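Two tables pushed together for a sewing room – seam keeps catching fabric

jgroen_quilts
Posted Nov 22, 2022

Hi all, longtime reader, not much of a poster. I finally gave up the dining room table and moved my quilting stuff into the back room. My budget was 300 bucks for a cutting and basting surface and I went over a little (don't ask about the mats). I wanted one big white top so I could see dark threads on it, but anything over 60 inches won't make the turn at the top of my stairs, so it has to be two panels butted up against each other.

And now I'm obsessing over the seam. Every time I slide a quilt top across, the backing snags right at the join. I've leveled the legs twice. It's better in the morning and worse by dinner, which makes me think the floor in this house moves more than I do. White tops with a join down the middle, same idea as mine:

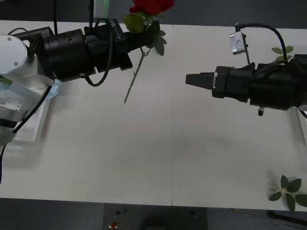

Faith Koech
Tape it and move on with your life! I ran two tops together for years with a strip of clear packing tape over the join and never snagged a thing. You change the tape when it gets grubby. I did a whole king size that way, plus eight table runners for my niece's wedding in June, and the tape was still on there when I sold the tables.

bobbinhead
Gonna disagree with Faith on the tape. Fine for sliding, terrible if you iron anywhere near it. I got adhesive on the back of a Baxter block (the one with all the tiny triangles, you know the one) and it did NOT come out. I'd pull the tables apart, sand the two edges just a hair, and bolt them from underneath with a couple of flat brackets. Cheap at any hardware store.

Faith Koech
Who irons on the cutting table??

bobbinhead
Me. I have one room, Faith.

jgroen_quilts
Ha, okay, I iron on it too, with a wool mat down. Sorry Faith.

I did look at the Jidgate connector kit last night, the one with the cam locks. Has anybody used it on thin tops? The reviews are all from people with those great big butcher block things. I don't want to drive a screw through the top of a table I just bought.

ranier_rose
I have the Jidgate kit and I'm not in love with it. It does pull the tops together nice and tight, but the screws were too long for mine and I had to go buy shorter ones. Ask me how I know. Also it's a pain if you ever want to separate the tables again, and I do, every time my in-laws come to stay.

What worked better for me was just throwing a big vinyl cover over the whole thing, the Bisis one with the grid printed on it. Slick as anything. You can feel the seam under there if you go looking for it with your hand, but fabric goes right over.

bobbinhead
The grid on those is off, though. Mine was a good quarter inch out by the far end. Don't cut by it.

ranier_rose
I don't cut by it, I cut on a mat like a normal person!

jgroen_quilts
Well, I went and read post 618 in the old basting thread (thanks to whoever bumped that) and the woman there says to forget the seam and turn the whole job sideways, so you're always sliding along the join and never across it. I tried it tonight with a lap quilt and I have to say it's a big improvement. You need more walking space at the ends, and I'm short on that because of the closet door, but I can take the door off.

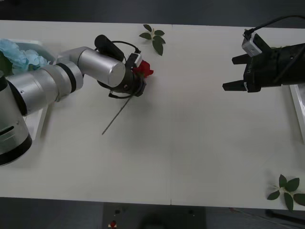 So my plan is brackets underneath like bobbinhead said, with the short screws, and work lengthwise. If that doesn't do it I'll spring for the vinyl. I'm leaving the white tops bare for now because I really do like how the dark thread shows up on them, and I dropped fewer pins this week than I have all year.

Faith Koech
You'll be back for the tape.

bobbinhead
He will not. Jozef, measure the thickness of the top BEFORE you buy the screws, and go a size down from whatever the guy at the counter tells you.

Jozef Groen (jgroen_quilts)
Will do. Does anybody want a closet door?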